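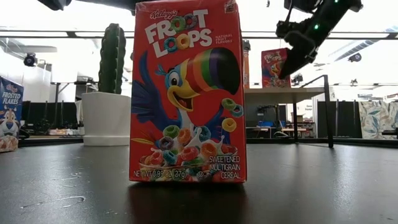
July, bench notes, breakfast shelf for Bonent

Small boxes on the dark table today, all single-serve. Stuart had the Froot Loops one out first and we used it to settle the label question. Net weight is printed at the bottom left of the front, 0.95 oz (27g), so any lip or rail across the front of the shelf would hide it. Bonent want the weight readable from the guest side of the counter. Decision: no front rail. If boxes walk forward we deal with it some other way.

Red is going to dominate whatever we do. Put it at one end of the row, or on the counter beside the stand. Lautaro would rather have it in the middle. Leave that to Bonent, they will move it anyway.

What Bonent asked for

They have a narrow counter by the coffee machine and a cupboard full of small cereal boxes that guests never find. They want something that lifts a few boxes up off the counter, can be wiped under, and can be carried off with one hand when the counter is cleaned. Ordered through Henríquez, same as the coat hooks. Facundo has the paperwork. They have more than 100 boxes in the cupboard and plan to refill from there each morning.

Their first idea was a wire basket. I still think it is a poor one for boxes this size: they lean, the fronts get covered, and people dig for the one at the back. Ulises made up a basket from scrap last month and it did all of those things in an afternoon at our own coffee corner.

Shelf stand

Wusix sent the stand as a sample. Legs checked on the steel plate, no rock. Board is seated properly in the frame, no lift at the corners when pressed. One weld on the underside has a rough spot that catches a cloth. Pascual will file it and touch it up with the black paint left over from the hooks.

Board had a light sanding with 220 along the front edge only. I have not sealed it. Milk is going to get on it sooner or later, so it needs something before it goes out. Pascual says oil, I say water-based varnish. We have the varnish.
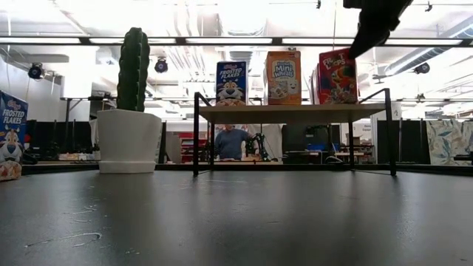 Spacing is the main thing left to decide. If the boxes touch, people knock the neighbor over when they take one, and if they are too far apart the row looks half sold out. Stuart tried several arrangements and I prefer the one with the Mini-Wheats box set back a little from the Frosted Flakes on its left. A finger goes in beside the front box more easily that way, and the tan and blue don't run together so much. The low rails at the sides help with the end boxes and do nothing for the middle of the row. The open space under the board is worth keeping as it is. Ulises suggested a second board down there and I don't want it, a cloth has to pass through.

Second Frosted Flakes box went on the table at the far left, by the cactus, to see how a box looks at counter level compared with one on the board. On the board it reads better from standing height. Facundo agreed without being asked twice, for once.

Cactus: Bonent's counter has a plant on it and they don't want to give it up, so we put the artificial one in the white pot next to the stand as a substitute. Theirs is wider, going by the phone call. Need the actual pot width before fixing the position of the stand. Stuart to ring them.

Measured

Space available on their counter beside the plant: 39 cm, according to them. I would like someone to go and check with a tape.
Gap to leave at the wall side: 3 cm, so the stand can be gripped and lifted.
Felt pads under the legs: 2 mm. Tried the thicker ones, they slide about on a smooth top.

Other things

The bench table has scuffs near the front left corner again. Could whoever drags the vise across it please lift it. Felt is in the drawer under the drill press.

Lautaro asked if the boxes could go in turned a little, like the one on the left. Tried it. You see the side panel and lose part of the name. Straight on for the guest side.

Inine want to see the stand as well, for tea boxes. Those are shorter and much lighter and will need a different board height, so I am treating it as a separate job. Do not let them take the sample.

To do

Pascual: file weld, paint.
Stuart: pot width from Bonent.
Me: varnish on an offcut first, leave overnight, then the board.
Facundo: ask Wusix if the frame comes in white, and the price.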